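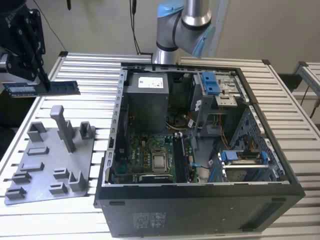
13 July 2021

Memory swap on the desktop cell, second week. Writing this up before I lose the thread.

The question from Piden was whether the arm can take over the RAM step at the Hendport refurb bench. They get up to 2,000 office desktops in a batch, nearly all needing memory pulled or added, and it's the job people there like least. My answer as of tonight is no for the full job, maybe for part of it.

Ran 60 insertions, always a single module into the same slot, case on its side, cover already off. Result: 34 fully seated with the latches closed. The other 26 split about evenly between a module that went in crooked and one that sat on top of the slot and never went down.

Crooked ones first. With the fingers near the middle of the module, any tilt at pickup stays there all the way to the board. Hye-jin Byun thinks we should pick, set down against a hard stop, then pick again. Adds a few seconds. I'm fine with that — a person does the same thing with their thumbs without noticing.

The ones that never went down are a force problem. I had the push limit set low because I didn't want to crack a board. Raised it in two steps. Seating got better, but at the higher setting I could see the board flex, so I backed off one step and left it.

Cables are still the thing I worry about most. I dressed them by hand before every run, which is cheating. At Hendport the cases come in however the last owner left them, and neither arm can move a loose wire out of the way on purpose. Tried it four times with the Cavik planner. It caught the wire once and dropped it back in the same spot.

For comparison, Reisinger did 32 by hand while I was resetting the cell. All seated. He was also talking the whole time.

What I'd tell Piden: the machine could do the insert if somebody opens the case, clears the cables and checks the latches after. That leaves most of the work with the person, so no savings yet. Pulling modules out may be a better place to start, with less to line up.

To do:

- Regrasp against a hard stop, rerun the same 60
- Log force on every push, including the good ones
- Try the slot farthest from the processor
- Ask Hendport for three cases exactly as received, no tidying
- New fingertip pads, the left one is getting shiny

Hye-jin has the cell tomorrow morning. Push limit is saved under her login too.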